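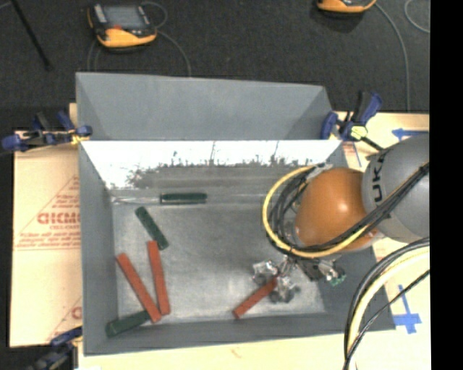

The grey bin, with the red and green blocks still in it.

Red and green blocks

Posted May 2022 by Ilse Van Wijk

Search this blog
Go

I have been sorting out the blocks. We have had them in one form or another since the children were small, and over the years they have been kept in a toy box, two suitcases, a drawer under the bed and, for one whole winter, the bath in the spare bathroom. Now it is bins. I like a bin because you can see to the bottom of it and there is no lid to lose.

The full set is 179 pieces. I know this because I counted them in December, on the kitchen floor, when my sister wanted to borrow them for her playgroup in Stultstead and asked what she would be getting. They went off to her in carrier bags and came back in different carrier bags, mixed up with some farm animals and a wooden spoon. I have posted the spoon back.

My first idea was to sort by size. I gave that up after one evening. Plenty of the blocks are nearly the same length, and I kept picking up the same one and changing my mind about it. Sorting by colour is quicker and anybody in the house can do it without asking me. Red goes together, dark green goes together, and everything else goes in a box marked "other" until I can face it.

I do it a few at a time. If I tip the lot out they slide under each other and I end up raking through them with both hands, and the noise is terrible. With a few on the bottom of the bin I can see each one properly and check it for chips. The long red bars are the ones that get chipped, mostly at the ends. I rub the rough places down with fine paper and leave it at that. I did try touching one up with paint, but the red I bought was too orange and it looked worse than the chip.

The bin has had a hard life too. The floor of it is scuffed and there is a dark smudge along the back wall. I went at that with washing-up liquid and then with bicarbonate of soda and got nowhere, so it can stay. It makes no difference to the blocks.

Storage is the next thing. I want shallow trays, deep enough for two layers and no more, and narrow enough to go on the shelf by the back door. Van den Broek in Wiltorach had some at the right depth but they were 600 mm long and my shelf is shorter than that. Nekon do a smaller one, which I have ordered. It was 46 pounds for the pair, more than I meant to spend, and delivery was extra.

So far I have done over 30 pieces. The red ones should be finished first, and then I will go through the green and see whether the two that went missing at playgroup are in there after all. My sister says they are. I have my doubts.

If anyone has shallow trays they no longer want, please leave a comment. I can collect.

Contact | © Ilse Van Wijk | Back to top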